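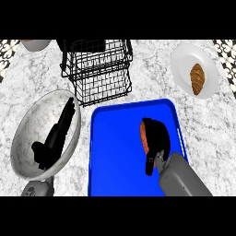 *White marble countertop with gray veining, blue tray at the front.*

# Measuring a house for sale: Subira Mushi on floor area

By Harsh Shakya
August 3, 2018

Subira Mushi has measured houses for 16 years, the last several of them at Hukton, a firm that supplies floor plans and area statements to listing agents in Nivano. I asked her to explain how the area figure on a listing is produced, and why two figures for the same house often disagree.

The most common source of error, in her view, is a number copied from an earlier listing. "The agent has the old sheet. The old sheet has a number. The number goes on the new sheet. If you trace it back you may find a builder's plan for a house that was changed during construction, or a tax record that was never meant for this purpose."

Tax records are a particular problem in Nivano. Mushi says the older entries were taken from the outside of the building, in some cases by counting siding courses, and do not say whether an enclosed porch was treated as living space. An assessor can work with that, she said, so long as every house on the street was handled the same way. A buyer comparing a house in one district with a house in another cannot.

Her own procedure starts at the outside wall. She measures the perimeter of each level to the exterior face, closes the figure on paper, and checks that opposite sides agree. If they do not agree within a small tolerance she measures again before going indoors. Inside, she takes each room separately with a laser and records wall thickness at every door and window opening where it can be read.

"The exterior gives you the total. The interior tells you whether to believe it," she said. "If I add up the rooms, the walls, the stairs and the closets, and I am short, there is a space I have not found or a line I have drawn wrong. A chase next to the chimney is typical. So is a wall that was furred out in a basement."

Wall thickness matters more than most sellers expect. An error of 4 inches along one long side of a house, repeated on two floors, is enough to change the published figure. She does not accept an assumed thickness for exterior walls, even in a subdivision where every house was built from the same plan.

We spent some time on what is counted and what is left out. Mushi separates the total into finished area above grade, finished area below grade, and unfinished area, and reports each on its own line. A level counts as below grade if any part of it is below the ground, which places most walkout basements in the second category regardless of how much daylight they receive.

"Agents do not like that one," she said. "They have a lower level with full windows at the back, a bedroom, a bathroom, good ceilings. They want it in the main number. I put it on its own line with its own total. The buyer can add two numbers together. What the buyer can't do is take one number apart."

She described a house on Hajdu Street, measured in January, where the listing figure was 300 square feet higher than hers. The difference had three parts. The upper half of a two-story entry had been counted as floor. The sloped portion of an attic bedroom had been counted out to the eaves. The remainder was a sunroom with no permanent heat, reached through what had once been the back door.

On the entry, there was no argument. Open space has no floor, and the area of the opening is deducted from the upper level. The stairs themselves are counted, once for the level they descend from, and the opening is deducted only to the extent that it is larger than the stairs.

The attic took longer. The standard Hukton uses has a minimum ceiling height and a rule for sloped ceilings, under which floor below a certain height is dropped from the count and at least half of what remains has to meet the full height. Mushi marks the height line on the floor with low-tack tape, measures to the tape, and removes it. In the Hajdu Street bedroom the knee walls had been taken out to make room for built-in drawers, so the floor ran all the way to the rafters.

The sunroom was the seller's main objection. It had windows, a finished floor and a ceiling fan. "It was a pleasant room," Mushi said. "I reported it as unheated enclosed space and gave the dimensions. It is on the plan. Anyone reading the plan will see it and can decide what it is worth to them."

I asked whether the price changed. She said she did not know and does not ask. Her report goes to the agent and a copy is kept on file.

The drawings are made in Plikano, a plan-drafting program that computes the area from the traced outline. Mushi uses it for every job but does not rely on the total until she has worked it out by hand from the field notes. The program will close an outline automatically if the last two points are near each other, and the length it adds or removes in doing so does not appear anywhere on the printed sheet.

"It is a good drafting tool. It does what you tell it. If you tell it the house is a little bit crooked, it draws you a crooked house and gives you the area to two decimals."

She rounds to the nearest square foot on the report. Decimals, she said, suggest a precision that a tape or a laser held against wood siding does not have. Room dimensions are given to the nearest inch, with a note that they are taken at the widest point and exclude closets and bay windows.

Condominiums follow a different procedure. The exterior face is usually out of reach, so area is taken to the inside surface of the perimeter walls. The resulting figure will be smaller than one produced by the house method for the same space, and the report has to state which method was used. Mushi thinks this statement is the item most often lost when figures are transferred to a listing.

Last year she reviewed 300 of the firm's own past reports against the listings that had been published from them. She would not give me the results by agent, but said the usual fault was omission. The area was copied correctly and the line describing what it covered was left off.

For sellers, her advice was limited. Clear access to the mechanical room. Unlock the attic hatch and the garage. Have any permit drawings for additions on the kitchen table, since these help date a wall even where the dimensions are unreliable. Furniture does not need to be moved.

For buyers, she suggested asking the agent who measured the house, in what year, and to which face of the wall. "If they can answer all of that, the number is probably fine. If the answer is that it came from the county, ask to have it measured."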